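Review: Parora work table, white top
By Parisa Kermani
10 May 2022

I bought the Parora table in February to replace a folding table that sagged in the middle. I paid $198, shipping included. It is sold by Brinda in a white top or a black one, and I got the white.

Assembly
The top comes in one piece with the legs packed next to it. Each leg goes on with four bolts, and the wrench in the box is good enough to do the job. The instructions are one folded sheet of drawings with no words. Step 3 shows the crossbar upside down, so look at the hole spacing before you tighten anything. I had it standing in 18 minutes, and then spent longer than that leveling it on my floor. The feet screw in and out by hand.

Size and stability
It is 27 inches deep, enough for a cutting mat with a row of supplies behind it. I would have liked a little more. Leaning on the front edge does not move it. If you push sideways at a corner there is some sway, mostly when the feet are turned far out. Retightening the bolts after the first week helped.

Hülya Akyol, who shares the work room with me, has the Trinex table in the same size. Hers is stiffer and also much heavier, and it takes two people to shift. I can drag mine to the wall alone.

The surface
Most of my time is spent looking at the top, so I care about this part more than the legs. It is smooth all over, and paper slides on it easily — sometimes too easily, and I tape down anything I am measuring. Pencil comes off with a damp cloth. Ballpoint needs a bit of dish soap. I left a marker line overnight and can still find it if I look.

The color is a clean white with no pattern. With the light overhead it goes a cooler gray in places and brighter in others, and I don't get a hard glare off it.

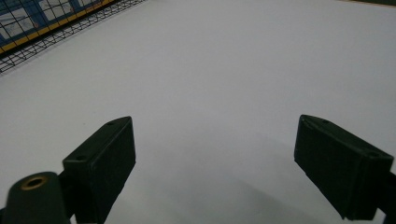 What I don't like
The corners are sharper than they should be on a table this height. I put Abbasi corner pads on the two nearest the door. There is also no hole for cords, so mine run over the back edge. White shows every crumb of eraser, and I wipe it down most evenings.

Would I buy it again
Yes, at this price. If you do anything that shakes a table, such as sewing fast or sawing by hand, get the Trinex. For drawing, cutting and sorting, the Parora is fine. I would still order the white.

Rating: 4 out of 5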